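웨코 소형 이동가방 한 달 써본 후기 (고양이 4.1kg, 기내용)
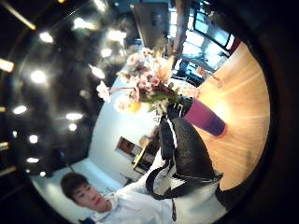

흰 셔츠에 검은 가방. 긴 끈 달린 스타일

2025년 4월 26일 토요일. 비행기 타기 전에 급하게 씀. 오타 있어도 이해 좀.

요즘 연예인들 강아지 고양이 안고 공항 사진 찍히는 거 많잖아요. 그거 보고 가방부터 사는 사람 꽤 있을 듯. 저도 반쯤은 그랬음. 배우 누가 들었다던 엥겔브레히트(Engelbrecht) 이동가방이 갖고 싶었는데 가격 보고 바로 접음. 대신 산 게 웨코(Weko). 베르나르(Bernar)도 후보였는데 색이 베이지뿐이라 탈락. 털 묻은 거 다 보임.

우리 집 고양이 이름은 멜이고 여섯 살. 병원 갈 때마다 난리치는 성격. 이동장 꺼내는 소리만 나도 침대 밑으로 들어감. 그래서 일단 거실에 일주일 그냥 열어놨어요. 간식 하나씩 던져주고. 사흘째에 자기 발로 들어가서 잠. 이건 가방이 잘나서인지 간식 때문인지 모르겠네요.

무게. 빈 가방이 600g. 진짜 가벼움. 전에 쓰던 플라스틱 이동장은 들고 지하철 두 정거장만 가도 손목이 나갔는데 이건 어깨에 멜 수 있어서 훨씬 나음. 다만 고양이가 움직이면 가방이 같이 기우뚱함. 바닥판이 얇아서 그래요. 저는 두꺼운 종이 잘라서 하나 더 깔았음. 그랬더니 좀 낫고.

통풍은 괜찮은 편. 양옆이 망사. 근데 망사가 약해 보여요. 발톱 세우는 애들은 한 달 못 갈 수도. 우리 애는 아직 구멍은 안 냈고 올만 세 군데 나감. 지퍼에 잠금고리 있는 건 칭찬. 안쪽에 목줄 거는 고리도 있는데 이건 너무 짧아서 고양이가 돌아눕지를 못함. 결국 안 씀.

세탁이 문제임. 설명서엔 손세탁이라고 돼 있는데 멜이 차에서 한번 토해서 빨았더니 마르는 데 이틀. 이틀이면 급할 때 못 쓰잖아요? 안감만 분리되게 해줬으면 좋았을 걸. 냄새는 다행이 다 빠짐.

그리고 공항. 크기 때문에 전화로 먼저 물어봤어요. 항공사마다 기준 다르니까 꼭 본인 항공사에 확인하세요. 사이즈표만 믿지 말고. 높이가 37cm라고 적혀있는데 위가 말랑해서 조금은 눌림. 눌러서 통과되는지는 직원 따라 다르다고 하고. 서류도 미리미리. 가방 고르는 데 3주 쓰고 접종 증명서를 출발 나흘 전에 챙긴 사람이 접니다... 병원 예약이 안 잡혀서 식은땀 났음. 순서를 반대로 하세요 제발.

AS는 한 번 해봄. 어깨끈 버클이 뻑뻑해서 문의 넣었더니 다음날 답장 왔고 끈만 새로 보내줌. 친절했음. 주문번호 끝자리 2645 하나로 조회 다 되던데 그건 편했어요.

좋았던 점
가볍다. 접어서 옷장에 들어간다. 지퍼 잠금.

별로인 점
바닥판, 망사, 빨래. 그리고 주머니가 너무 작음. 간식 봉지 하나 넣으면 끝.

5kg 넘는 애들한텐 추천 안 해요. 작은 강아지는 모르겠고. 예쁘다고 사진만 보고 살 거면 그 돈으로 검진을 한 번 더 받는 게 맞는 듯. 저도 엥겔브레히트 장바구니에 넣어놨던 거 어제 지움.

별점 5개 중에 3개 반. 바닥판만 고쳐지면 4개 줌. 돌아오는 비행기는 5월이라 갔다와서 망사 상태 추가할게요.

댓글

Thư Tô: 망사 저희 집은 2주만에 뚫렸어요ㅠ 바느질해서 쓰는 중. 종이 까는 건 오늘 해볼게요

Shih-chieh Tsang: 안감 마르는 데 이틀이면 여름엔 좀 빠를까요? 베르나르는 분리된다던데 색이 진짜 베이지 하나더라고요

글쓴이: 여름엔 아직 안 써봐서 모르겠어요. 선풍기 틀어놔도 하루는 넘을 듯요. 지금 나가야 돼서 나머지는 나중에!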